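Home Threads Replies Media Log in

Thread by Chepkoech Odera
11 February 2020

1/ ok so people keep asking how we get an arm to do anything inside a PC case. short version: we do it ourselves first, through the arm, many times. long version = this thread. typing between sessions so forgive me

2/ the job: take apart old office desktops. Memory out, cards out, drives out. every model is laid out a bit different which is why writing the motions by hand went nowhere. spent all of November on that. do not reccomend

3/ so. demonstrations. two ways to give one and we use both

4/ way one — hands on. Arm goes slack, you grab it by the wrist and walk it through. Feels great for big moves. Come in from above, stop over the board, back out. You pick it up in one afternoon

5/ but inside the case it's bad. your own forearm blocks your view, and you push harder than you think. Emmanuel Mugo did a lovely reach last week and then leaned on a heatsink. no harm done, demo in the bin

6/ way two — remote. You sit at a controller, arm copies your hand, scaled down. Move your hand a lot, gripper moves a little. Slow. boring. So much cleaner

7/ we settled on 200 demos per task before we train anything. Could be less. Erick Swai thinks way less, he's probably right, we haven't tested it properly

8/ what counts as a good demo (learned the hard way):
— same start pose every time
— no wandering. if you don't know where you're going, stop and start over
— pause before contact, a real pause
— if you fumble, keep the recovery. DON'T delete it

9/ that last one matters a lot. First batch we only kept the pretty ones. Then the policy drifts a hair to the side and has no idea what to do, it never saw anybody be a hair to the side

10/ Stella Simiyu started doing messy ones on purpose. Come in crooked, fix it, carry on. Those are worth more to me than the perfect runs

11/ other thing: who's driving. 3 of us take turns and you can tell us apart from the wrist path alone. I come in high and drop straight. Erick sneaks in sideways. Mixed together too early it averages us into something none of us would do

12/ so now one driver per task until it works, THEN mix

13/ cables. ugh. cables are the whole problem. the board stays put, cables don't. You nudge a SATA lead on one run and the next run is a different picture. we leave them how they fall and just keep recording

14/ also things that shine. metal table, metal power supply, light from overhead. Hard on the cameras. Changed the lamp 2 times, might change it again, might put a matte sheet down. Undecided

15/ today's patient is a Dell tower, on its side, panel off, cooler already out so the socket's showing. Gripper coming down toward the board, both of these:

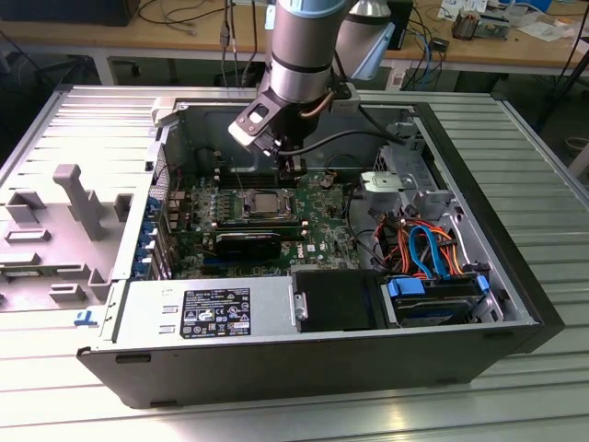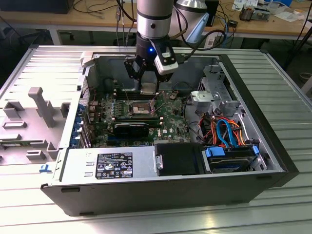
16/ Replies, quick ones

"why not just use a screwdriver and a person" — sure, for one machine. We have a hallway of them

"does force feedback help" — we don't have it on the controller. going by eye. I'd like it, it's a money thing

"how long is one demo" — depends who. Mine are long. Erick's are short and he will tell you so

"do you throw any out" — yes. Wrong start pose, or somebody bumped the table. That's pretty much it

17/ next up is the memory sticks. Two clips, one at each end, then lift straight. By remote it's a horrible little move, my hand cramps just thinking of it. Hands-on for the approach and remote for the clips maybe? Trying that after lunch

18/ if you've mixed both kinds of demo in one dataset pls tell me how you lined up the speeds. Ours are all over teh place. replies open, going back in

More from this author
Slack arm vs stiff arm, a short rant
Cable day at Drinance
Choosing a controller when your hands are small
What I got wrong about start poses

Contact · Terms · © 2020 Tadwood · Back to top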